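Prakbridge Gripper Comparison

Shares 14 | Comments 3

The Prakbridge Gripper Comparison is a practical evaluation of hand-held robot grippers carried out by the Prakbridge Centre for Applied Manipulation in Zadside. It examined how different finger designs, linkages and wrist camera positions affect the handling of household textiles and other everyday goods. The results were released on July 11, 2025, under the direction of the Centre's head of testing, Adjoa Alhassan.

The comparison is generally cited for its textile series, in which clothing and bedding were handled in furnished rooms instead of on a laboratory bench.

Background

Before the comparison, the Centre had assessed grippers almost exclusively with rigid test pieces: blocks, cylinders, cups and a set of machined pegs. These were convenient to measure, but the Centre's partners in aged care and commercial laundering had reported that rankings obtained with rigid pieces gave little guidance on cloth. A gripper that held a peg firmly could slide off a bedsheet, and one that performed poorly with heavy cylinders might be well suited to trousers and towels.

A planning paper circulated within the Centre proposed that the next evaluation use hand-held tools carrying the same fingers and cameras as the arm-mounted versions. An operator would move the tool directly, and the arm would be introduced only for a smaller confirming series. The paper argued that differences between fingers could be observed more cheaply in this way, as no time would be lost to programming arm motions or recovering from controller faults. The proposal was adopted with one amendment, which required that every finger type also be tried on at least one arm before any ranking was published.

Equipment

Two gripper families were compared. The Clulell type uses a mirrored linkage in which the fingers are carried on pivoting bars and swing slightly as they close. The Hopkin type uses a straight slide, with both fingers travelling on a common rail and remaining parallel throughout. Each was supplied in a hand-held body and in a flange-mounted body for use on an arm.

Finger faces were treated as a separate variable. Smooth, ridged and soft-pad faces were exchanged between the two families wherever the mountings permitted. The ridged faces were recut once during preparation, after the first batch was found to be uneven at the tips.

Cameras were fitted in one of two positions. The near position looked along the fingers from close behind the linkage and gave a wide, strongly curved view. The far position, set on a short mast, gave a flatter view but was more readily knocked by furniture and was awkward under shelves.

Method

Operators were given a list of articles but not a fixed order of handling. For each attempt the tool was brought over the article, the fingers were closed on a fold, seam or edge, and the article was lifted clear and released. Operators were asked to vary the angle of approach and to avoid smoothing the cloth by hand between attempts. Articles were left heaped together, as they would be on a bed or in a laundry, so that the tool often had to separate one fabric from another.

Denim was given particular attention. It is stiff enough to form a standing fold, heavy enough to pull free of a weak grip, and varied in thickness where seams meet. Bedding lay at the other extreme, with thin printed sheets that offered little for the fingers to take hold of.

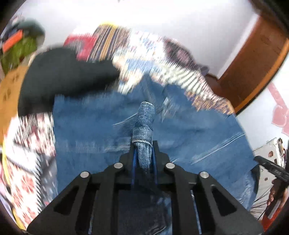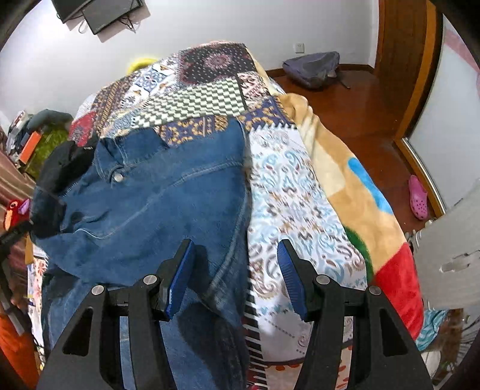 An attempt was scored as complete only if the article remained in the fingers for the whole of the lift. Partial lifts, in which a fold escaped but the remainder of the article was carried, were recorded separately. Scoring was done from the recordings by two reviewers working independently, and disagreements were referred to Alhassan for a final decision.

Recordings in which the fingers were hidden from view for most of the closing motion were set aside. This occurred more often with the far camera, whose view was easily blocked by the article itself once it had been raised. Motion blur alone was not a ground for exclusion, provided that the finger tips and the grasped material could be distinguished.

Results

A total of 3733 attempts were recorded, of which 3613 were retained after review. Of the retained attempts, 3176 were scored as complete. The textile series accounted for some 1200 of the retained attempts; the remainder involved packaging, kitchenware and the older rigid test pieces, which had been kept in the programme to allow comparison with earlier work.

On rigid pieces the Hopkin slide was the more consistent mechanism, and its advantage was greatest on cylinders. On textiles the order was reversed. The inward swing of the Clulell fingers tended to gather cloth towards the tips, and operators reported needing fewer corrections before closing. The report cautions that part of this difference may be due to finger width, which could not be matched exactly between the families.

Ridged faces performed better than smooth faces on denim and towelling. On thin sheeting there was little to separate them, and the soft pads were preferred. Soft pads wore quickly on seams and metal fastenings, however, and several sets had to be replaced in June.

The near camera was recommended for general use. Reviewers found the curved image harder to read at first, but it kept both fingers in view through the whole of the closing motion. No recommendation was made on controllers, as the arm series was considered too short to support one.

Reception and later work

The comparison was received favourably by laundering firms, several of which asked for the list of articles so that the series could be repeated on their own premises. Criticism centred on the use of hand-held tools. A review in the Zadside engineering bulletin observed that human operators adjust their grip strategy without being aware of it, and that an arm following a planned path would not do so. The Centre acknowledged the point in a supplementary note and published the arm results in a separate table.

A second comparison, limited to finger faces and wear, is in preparation. It will retain the Clulell linkage as its standard mechanism and add wool, fleece and quilted articles to the list.

Related articles
Clulell linkage
Hopkin slide gripper
Wrist-mounted cameras
Handling of deformable objects
Finger pad wear testing

Contact the editors | Copyright and reuse | Back to top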